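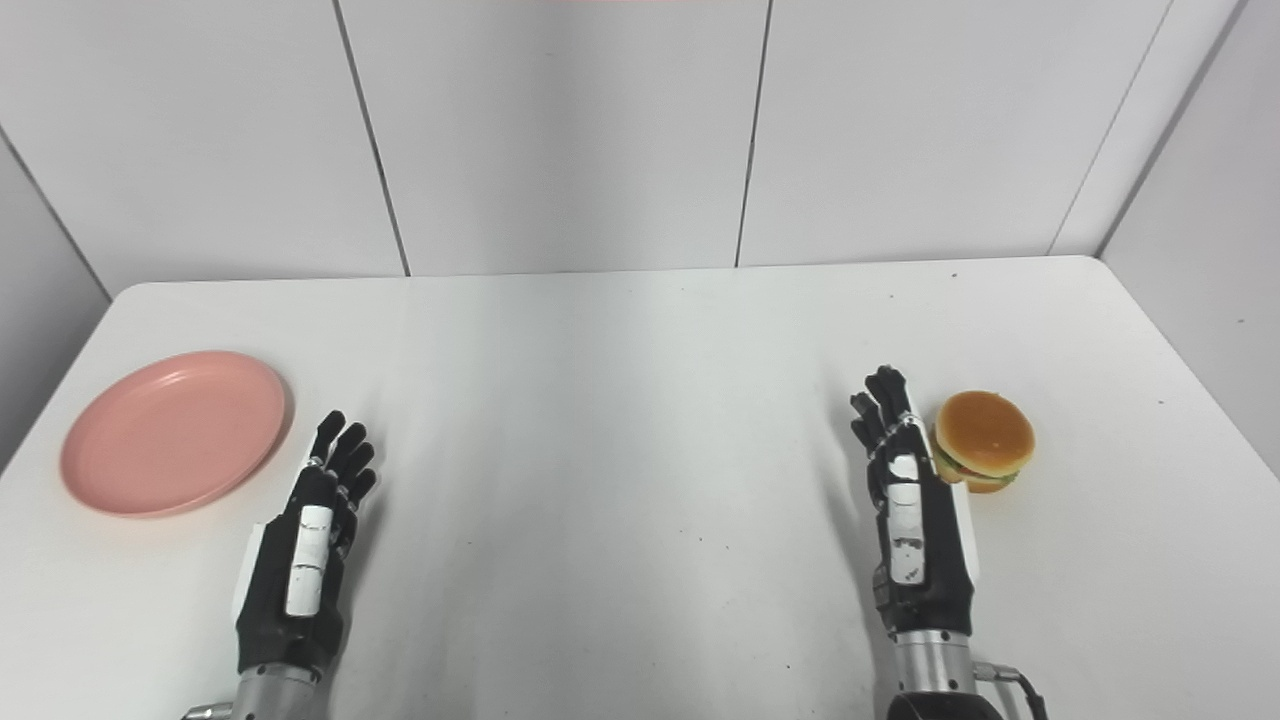
Cimier Hemp Water Log

Home | Files | Issues | Wiki

Hi and welcome! This repo holds the irrigation records from our little organic hemp farm outside Cisham, cleaned up enough that other people can use them. I kept getting emails from growers asking how much water we put down per bed, and I got tired of typing out the same answer.

What's in here

beds.csv has one row per bed, 53 beds in all. You get the soil type, the mulch and which drip line feeds it. The water readings are in readings.csv, in gallons, taken at the valve at 6 a.m. (or whenever I got out there - summer mornings are fine, November is another story).

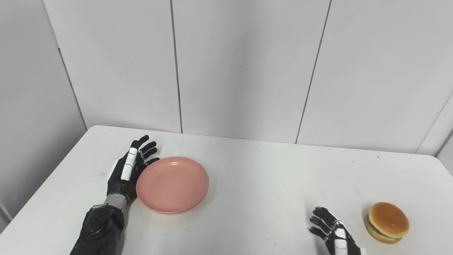

Rain is in its own file, rain.csv, because I changed gauges partway through and didn't want to mix that mess into everything else. The old gauge read low in wind. I left its numbers alone and put "old" in the gauge column so you can decide what to do with them.

Known problems

Beds on the Karagiannis line share one meter, so their readings are split evenly. That's a guess! The lower beds almost certainly got more. If you need real per-bed numbers, drop every row where shared = 1 and you'll still have over 70 percent of the data.

Blank means I didn't read the meter. Zero means I read it and no water had gone through. Please don't fill the blanks with zeros (I did this myself once and the whole west side looked like a desert).

Mulch depth was done with a ruler and my thumb, so treat it kindly.

Using it

Open it in any spreadsheet. The script totals.py adds things up by month, and it takes --bed 85 if you only want one bed - bed names go up to 100 because we skipped a bunch when we renumbered.

Use it for whatever you like, just mention where it came from. I'd love to hear from anyone growing on clay. The Curnomberg files are still on paper in my kitchen and I'll add them when I've typed them in.

2 comments | Share

Contact | © Cimier Hemp Water Log | Back to top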